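Winter light in Drillau

In January the sun comes into Drillau only for a short time, and people arrange their work for it. In the old Hnatiuk building the desks stand close to the windows. 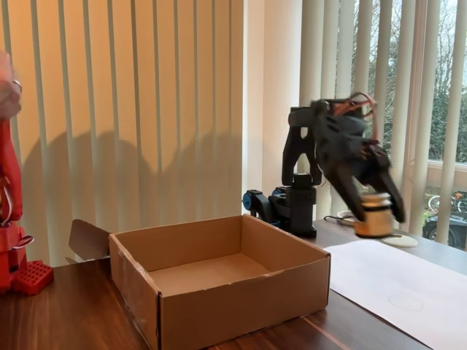 A desk by the blinds, with an open cardboard box.

The rent is 300 a month, and for this price one gets thick walls and a cold stair. Many tenants stay for years - they say the mornings are worth it.

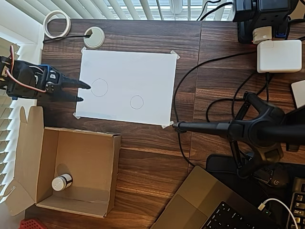 Daylight through white blinds on dark wood.

By four o'clock the lamps are on again along the road to Mirkia.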